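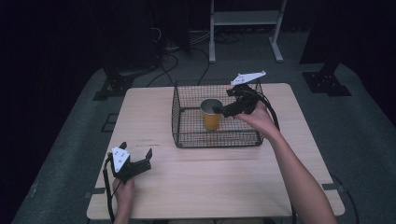 Notes for Session 6: The Asmont Open Day
5 min read

Read these notes before you write up the visit. They cover the part of the afternoon spent at the hand-held gripper table, which is where most of the assignment questions come from. The talk on warehouse arms is in the Session 5 notes.

1. Background to the demonstration

The Asmont lab collects examples of hand tasks performed by people and uses them to train robot arms. The person holds a gripper in each hand and does the task with those, so the jaws touch the objects and the fingers never do. The record of how the grippers moved is what the arm later learns from.

Vasylyna Sirko ran the table. She has worked on the Falon project from its first trials, and she let each group try the grippers after the demonstration.

2. The task

The task was a cup and a wire basket. In the lab's list it is task 39, "cup and basket." A paper cup goes into a black mesh basket and comes out again. The operator may use either hand.

Points made during the demonstration:

- A paper cup dents if the jaws close too far. A person feels this late through a gripper, and an arm with no force sensing does not feel it at all.
- The basket walls limit the angle of approach. Coming in from above is slower but catches the rim less often.
- Wire mesh is hard for depth cameras. Some of the light goes through the gaps and the measured wall ends up with holes in it.
- The idle hand is recorded too. Operators are told to keep it low and to one side.

3. Markers and tracking

Each gripper carries a white triangular plate with small black dots on it. The spacing of the dots is known in advance, so software can work out the position and tilt of the plate from a camera view. The jaws are at a fixed distance from the plate, and their position follows from that.

If the operator's wrist or the basket hides the plate, tracking drops out. Sirko's advice was to turn the forearm before reaching in, and to stop and start over if the plate is lost for more than a moment. A short gap can be filled in by interpolation. A long one cannot, and the take is thrown out.

4. Numbers given in the talk

Target per task: 200 accepted takes
Takes recorded in February: 2883, all tasks
Takes rejected in that month: 194

Work out the rejection rate for question 2. Do not round until the last step.

5. From the discussion

Someone asked why the lab does not just film bare hands. The answer was that a hand has many more ways to hold a cup than a two-jaw gripper has, and most of those cannot be copied by the arm. With the gripper, every hold in the record is one the arm can make.

Another question was about operator fatigue. Değirmenci, the group that wrote the recording software, suggests a break between sets. Asmont follows this, and operators also swap tasks.

6. Assignment

Write two pages on one source of error in the demonstration and how you would reduce it. Refer to section 3 or to the Clumton reading. Sketches are welcome and do not count toward the length. Hand it in on paper by 11 December 2018, with your group number on the first page.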